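Drawing for the Slightly Nervous
Week 2 handout: tone, or how to make things look round
Bidamard Rooms, upstairs studio
Updated 28 September 2025

Hello again! I talked far too fast last week, so I've written most of this session out in full. Read it before you come if you can, or read it on the bus home, I don't mind.

Last time we did lines. Lines are lovely and I could do a whole course on them (I once did, it was very long) but there aren't many lines on real things. Go and look at a mug. You'll want to draw a hard edge all the way round it, and on one side there probably is one, but on the other side the mug and the table may be so close in tone that they melt into each other. That melting bit is what we're after this week.

Tone just means how light or dark something is. Forget colour for now. A yellow jumper and a pale blue wall can be the same tone, and if you squint at them until your eyes water you'll see it. Squinting is the best tool I know and I'll be nagging you about it until February.

Start with a tone strip. Draw a row of boxes, leave the first as bare paper, make the last as dark as your pencil will go, and fill in the middle ones as evenly as you can. Everybody makes the middle ones too pale. I still do. Press harder than feels polite.

Then try it on a simple curved form. There's no sudden jump from light to dark on a matt surface, it slides, and the slide is slow across most of the width.
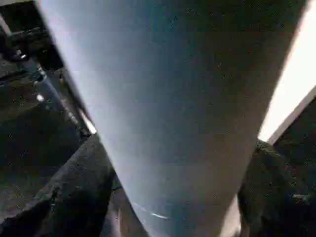
Fig. 1. Gradual tone on a smooth curved surface, with one bright highlight low down.

Highlights are where people get carried away. You don't draw a highlight, you leave it, so decide early where it's going and keep your sleeve off it. If you lose it, a putty rubber pinched to a point will get most of it back. Shiny things have small hard-edged highlights and dull things have soft spread-out ones, or sometimes none worth bothering with. Look before you put one in! I've seen an awful lot of drawings of potatoes that look like they've been varnished.

The other thing that trips people up is reflected light. Light bounces off the table and back up into the shadow side, so the very edge of a shadow is often a touch paler than the bit just inside it. Keep it subtle. It belongs to the shadow family and should never be as light as anything on the lit side. 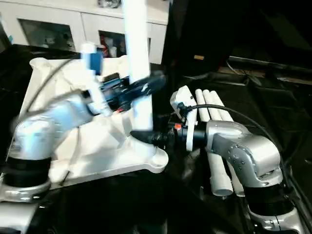
Cloth is where all this stops being tidy, and it's my favourite part of the course. People panic and try to copy every crease one after another, and by the time they reach the bottom the top has gone stale. Begin with whatever is underneath. The crumpled white sheet in Fig. 2 is draped over a moulded stand, so I'd rough in the stand first, rounded lower edge and all, and hang the fabric on it afterwards. Then squint, pick out the biggest folds and leave the little ones for later, or for never. A white sheet is hardly ever white in a drawing, by the way. Most of it is a light grey, and the bare paper gets saved for a few places.

Black cloth works the same way but back to front. You've only got a narrow range to play with, and the temptation is to scrub the whole thing in solid and call it done. 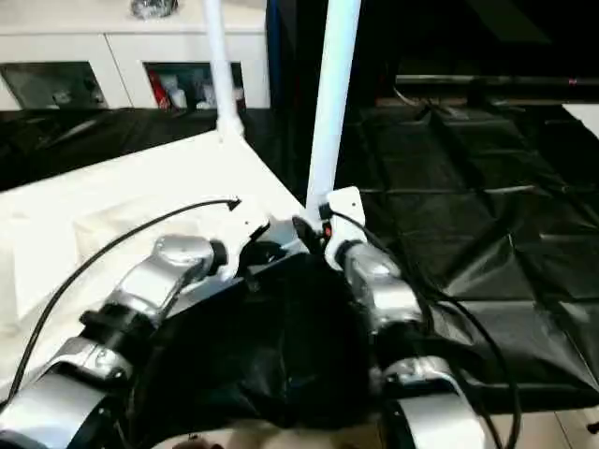 What I do is lay down a middling dark all over, lift the tops of the folds out with the putty rubber, and only then go back in with the heavy stuff for the deepest creases. Charcoal is much kinder for this than pencil, which goes shiny when you pile it on. Dillix sticks are fine, and so are the cheap ones from the back of Pryor if they haven't sold out. Do wear something old.

For paper, the Skuriter pad is the one I keep in the cupboard. It has a bit of tooth, so the charcoal has something to grab. Smooth printer paper will drive you mad.

Homework
Three tone strips, one in pencil and two in charcoal.
One egg, lit from the side, no outline at all.
One tea towel thrown over a chair, 2 goes: ten minutes for the first, half an hour for the second. Don't iron it!

Bring the lot next week, including the ones you hate — especially those, as they're usually more use to talk about. If you want extra reading, the chapter on drapery in the blue course folder starts on page 168. The studio key code has changed, so ring the bell if you're early and I'll come down.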